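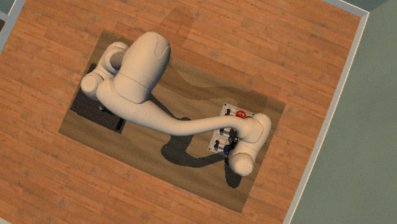 Image credit: Damevari

Home | News | Mods | Support | Downloads

Damevari releases version 10 of the Sorau overhaul mod

LARDALE, 25th July. Damevari today released version 10 of Sorau, its overhaul mod for the sandbox building game Ugwu. The update replaces the power and storage systems and changes the save format. It is free to download for all players on the current stable build of Ugwu.

Power networks are now calculated per region. In earlier versions every connected machine was checked on each game tick, which slowed large bases considerably. Version 10 checks a network only when a machine is added, removed or switched. The limit on connected machines per network rises to 1000. Networks above the limit are split automatically, and a warning appears in the server log.

Storage units share a single item index. Search results update when the index changes, and sorting rules are kept when a unit is moved. Item filters accept tags as well as item names. Recipes that depended on the old storage core have been removed, and existing cores convert to the new type when a world is loaded.

The test branch opened in May. Testers filed 1284 reports, most of them on world conversion and multiplayer syncing. Fixes for all reports marked critical are included. Two known problems remain: map markers may reset after a world is converted, and the recipe viewer does not yet list tagged filters.
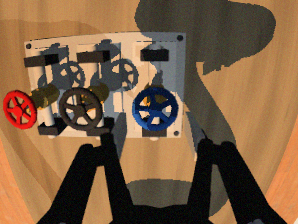 Upgrading from earlier versions

Server owners should back up each world before installing. Conversion runs once, at first load, and cannot be reversed. Worlds last saved in version 8 or older must be opened in version 9 first. Config files from version 9 are read, but the power section is ignored and written again with default values.

Version 9 will receive crash fixes for 90 days. No new content is planned for it.

This site uses cookies to remember your settings. Accept | Manage

Contact | © Damevari | Back to top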